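How Do You Buy a Robot?

Suppose your school wants a robot to tidy up. You have 900 dollars, which you raised by selling muffins, and you would like to spend it before somebody decides the roof needs fixing.

Step one is to not buy a robot yet. Sorry.

Step one is a question: what is the job? "Tidying" is a terrible answer. Grown-ups give it all the time. Does the robot pick things up? Does it carry them? Does it need to know the difference between a banana peel and Khanyisile Potgieter's science project? (Last April this was hard even for people.)

Write the job down in one sentence. Here is a good one: "Pick up paper from the classroom floor and drop it in the wastebasket." Now you know what you are shopping for — something with wheels, an arm, and a way of seeing.

Next comes the price, and the price is a bit sneaky. The number on the sticker is only for the robot. Say the Mulleck costs 900 dollars. Hooray, you can afford it! But the charger is extra. So are the spare wheels, and somebody has to pay for the electricity. A list of everything you will have to pay for is called a budget. It is a very boring word for something that saves you from owning a robot with no charger.

Leave some money over, too. Maite Figueroa, who plans robot buying for a company called Grerbridge, once forgot to do this. Her new robot arrived and it was 2 inches wider than the door. The robot was perfect. The door cost extra.

So how do you find out whether a robot can do your job before you hand over the muffin money? You try it on a computer first. People build a pretend room, a bit like a video game but with much less treasure, and let a pretend robot loose in it. This is called a simulation. 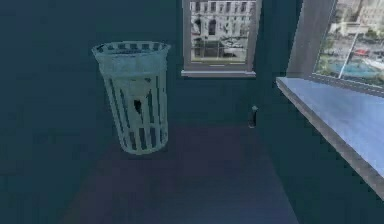 A pretend room needs the same sort of things a real one has: a floor, some walls, something to put trash in. If the pretend robot bumps into the wall 23 times, all you have lost is an afternoon. Bump a real one 23 times and you will be back to selling muffins.

Simulations do get things wrong. Pretend floors are often smoother than real ones, and there is hardly ever any gum. That is why careful buyers also ask to borrow the real robot for a while, maybe 10 days, and see how it gets on with actual children walking past.

Then you decide. You might buy it. You might wait a year and save up for a better one. Or you might look at your one-sentence job again and notice that it could be done by a person with two hands, in which case please start with the paper under your own desk.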